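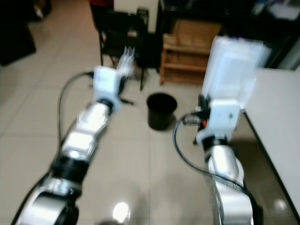

Home | Kitchen | Laundry | Workshop | Floors | Archive

Can a Machine Do It Yet? Chores, Rated by Difficulty

By the Garnley Household Desk
January
Last updated: January, 4:15 p.m.

Readers keep asking whether a two-armed machine can take over the dull jobs at home or in a small shop. The short answer is that a few jobs are close, most are slow, and several are a long way off. The notes below rate common chores and list what to change in the room if you intend to hand any of them over. Most of the changes help a person doing the same work.

Picking up and throwing out

Rated: close. An open-topped bin on a clear floor is the easiest target in the house. The opening is wide, the drop is short, and a miss costs nothing but a second try. Swing lids and pedal lids are much harder, as they need one hand to hold the lid and another to place the item.

Keep the bin in the same spot. Mark the spot with a small piece of tape if the floor is plain tile. Choose a bin in a color that differs from the floor: black on beige is good, clear plastic on white is bad. Leave the width of a chair on every side.

Deciding what is trash is a separate problem. A machine told to clear a table will treat a used envelope and an unpaid bill the same way. Sort papers by hand first.

Clear and frosted containers

Rated: slow. Translucent boxes and lids give cameras trouble. The edges take on the color of whatever is behind them, and overhead lights leave bright patches that read as part of the shape. Grip is the second problem. A thin lid bends when pinched at one edge and springs out when the bend is released.

Put a strip of colored masking tape along one long edge of each box and the matching lid. Store lids upright in a rack, with a finger's width between them. Stacked lids cling together and come up in pairs. Do not store boxes nested if a machine has to separate them.

Glossy floors

Rated: close, with conditions. Polished tile reflects ceiling lights as hard white ovals, and some systems steer around the reflection or try to pick it up. Closing the blinds does nothing for this. Fit a diffuser to the lamp, or turn off the one fixture directly above the work area and leave the rest on.

Wipe up spills before any wheeled base crosses the tile. Lift rugs with fringes. Dark cords on a light floor are easy to see and easy to catch, so run them along the wall.

Wiping tables

Rated: close for flat tops, slow for anything with objects on it. Machines wipe evenly and press too lightly. Dried sauce stays put. Wet the spot, wait five minutes, then wipe. A square cloth folded in four works better than a sponge, which rolls in the grip.

Push chairs fully under before starting. Move anything that stands on a narrow base.

Folding laundry

Rated: slow. Towels are the best case. Shirts take several minutes each, and fitted sheets are not worth attempting. Our trial batch at the Fovier Street workshop was 100 hand towels of one size. We accepted 100 as folded only after allowing a loose corner, and a person would have finished the batch well before lunch.

Dishes

Rated: a long way off. Loading plates into a rack is manageable when the plates are all the same. Mixed loads with bowls, knives and stemware are not. Unloading is easier than loading. Start there.

Sorting screws and small parts

Rated: depends on the tray. We poured 498 mixed wood screws onto a gray tray and asked for two sizes. After one hour, 313 were in the correct cups. The remainder lay in clumps that the fingers could not split. A shallow tray with a ribbed bottom, such as the Niter flat pan, keeps parts from rolling and spreads the pile. Magnetized screws must be demagnetized first or the job will stall.

For one-time sorting of 1000 pieces or fewer, do it by hand with a pair of sieves.

Shelves

Rated: slow. Slatted shelves are a poor surface for small items, which tip at the gaps. Lay a thin mat over the slats. The cork mat sold by Jiang can be cut with scissors and stays flat after the first day. Keep low shelves for light, square objects.

General setup

Raise the work off the floor where possible. Keep one table clear at all times as a landing area. Stay out of arm's reach while anything is moving, keep the stop button on your side of the table, and keep pets in another room.

Next update: window cleaning, and why squeegees leave a line on the left.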